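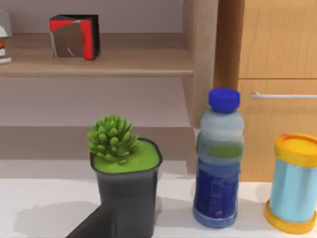

House rules for a robot arm on the worktop

Keep a hand's width clear between things. An arm that can lift a plant pot can also shove the water bottle beside it, and will do so with great dignity.

Screw caps on, lids down, before you press start. It takes two seconds and saves a towel.

Nothing over 600 g until you have read the maker's limit. Soil weighs more than you think, especially after watering.

Shelves above the worktop count as within reach. Ask Styliani Liapis about her jug.

Know where the stop button is. Behind the toaster is a poor answer.

Switch off before wiping down.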